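26/08/2023
Notebook entry, Flernano bench, wrist camera exposure study

Purpose of the session: to determine whether the exposure drift recorded in February originates in the wrist camera itself or in the choice of background. The earlier runs used the pale surface only. Domingo Mansilla proposed repeating them over a dark, low-gloss background and comparing edge localisation between the two. The proposal was accepted and the protocol below was followed.

Method. The arm was driven to 50 poses over the dark panel, with the fingers empty throughout. At each pose the Estuvow script stored 15 frames with automatic exposure enabled, then the same number with exposure fixed at the value carried over from the Mivov calibration. Poses were drawn from the same list as in February, with those closest to the panel boundary kept in the set. The boundary serves as the reference line for the edge fit.

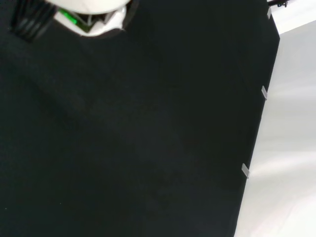

*Wrist view towards the panel boundary, gripper at upper left, three tabs along the edge.*

The tabs overlap both surfaces and are much closer in tone to the pale side than to the dark one. The first version of the edge fit treated them as part of the boundary and returned a line with visible steps. A mask was therefore added by hand and the fit repeated on the remaining segments. Colleagues reusing the data should load the masked version.

Result. With fixed exposure, the fitted line was stable across repeated frames of a given pose. With automatic exposure, it moved by up to 200 micrometres when the gripper housing occupied more of the view. The same movement was present in the February data, at a smaller amplitude. The provisional reading is that metering responds to the bright housing and that the background only alters the size of the effect.

Outstanding:

- Repeat with the metering region restricted to the lower half of the view.
- Li controller: log exposure time with each frame. The present log holds pose only.
- Extend the set to 1000 frames per condition before any figure is quoted outside the group.
- Check the panel for lint before the next run. Specks affect the noise estimate on the dark side.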